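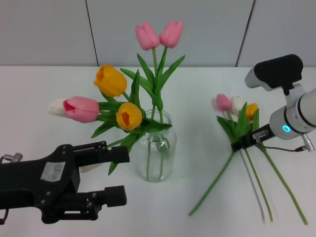

Tulips on the table at Ulleck, with three more stems in the right gripper.

Hajnalka Juhász has arranged tulips 433 times since the start of April, all of them through a pair of robot arms. She runs data collection at Ulleck, where the flower task was added to a list that had been mostly cups and towels.

"Cups don't bend," she says. "With a stem you grab it in one spot and the bloom ends up somewhere else. I wanted the model to see plenty of that."

Each example is one person steering both arms from start to finish. The goal for this task is 1,050. Operators work in pairs and swap after 2 hours, a rule Juhász brought in when she saw people getting rough with the leaves by mid-afternoon.

Her colleague Béla Dudás checks the recordings. He throws out the ones where an arm stalls, but he keeps a lot of clumsy ones — a dropped stem that gets picked up again is worth having, he says.

"If you only show it the good tries, it has no idea what to do after a bad one. We learned that on the towels."

The vase is the part they still argue over. Dudás would like to switch to something opaque for half the set. Juhász wants to finish with clear glass first, as the cameras have trouble with it and she'd sooner find out how much.

Fresh tulips come in twice a week. The old ones are kept for practice, and new operators start on those.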